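Changes to Kitchen and Dining Room Use at Hopkin House

07/01/2023

The residents' association of Hopkin House has adopted revised terms for the use of the shared kitchen and dining room on the ground floor. The revised terms apply to all bookings, including those already entered in the register, and replace the rules issued when the building reopened. Copies are available at the front desk and in the Clukutska Street entrance.

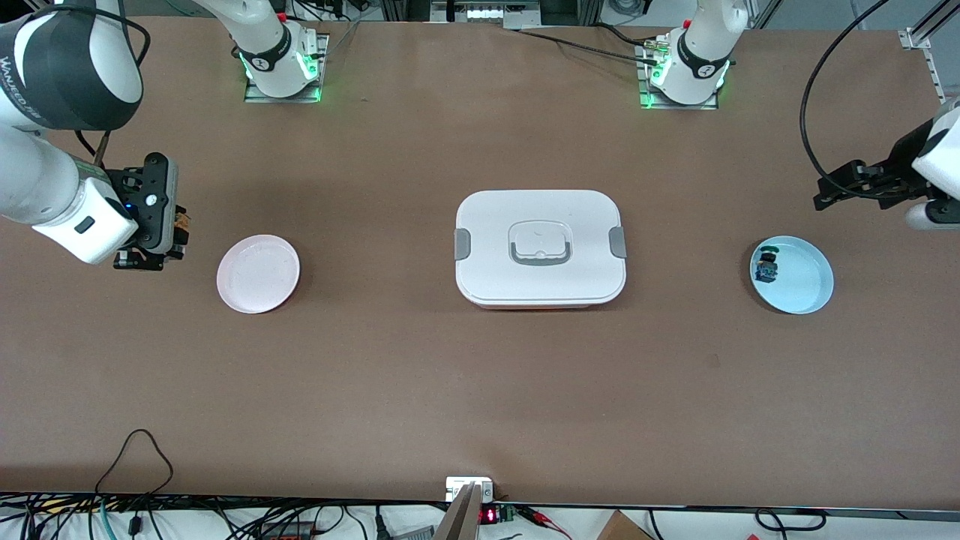

Bookings may now be made up to 40 days in advance. Each household may hold two open bookings at a time, and a booking that is not taken up within 30 minutes of its start will be released to the next household on the list. Members are asked to treat the furniture with care. A broad brown tabletop with a matte surface, such as the one shown, should be wiped with a damp cloth and dried at once. Scouring pads and bleach are not permitted on any table in the building. Hot pans must be placed on the stands kept in the second drawer.

The charge for a private booking remains 15 dollars for an evening. Daytime use by residents continues to be free of charge. Payment is to be made at the front desk before the key is collected, and receipts will be issued on request. Groups from outside the building may apply in writing, and their applications will be considered after those of residents.

Several members asked in May whether the association would replace the dishwasher. A new machine has been ordered from Danilex and will be installed during the summer. The kitchen will be closed for one day while the work is carried out, and notice of the date will be posted on each floor. Until then, dishes are to be washed by hand and returned to the cupboards before the room is locked.
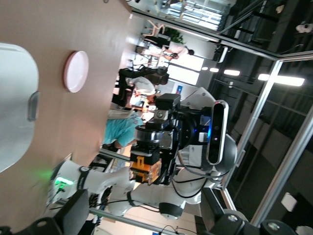 Food left in the refrigerators must carry the apartment number and the date. Unmarked items will be removed every Thursday morning. The freezer is reserved for bookings and may not be used for long-term storage.

The annual inspection of the gas and electrical fittings was completed by Atent, and no repairs were required. The inspection report is filed under number 2107 and may be read at the front desk during office hours.

Questions about the revised terms should be submitted in writing. Replies will be sent within two weeks.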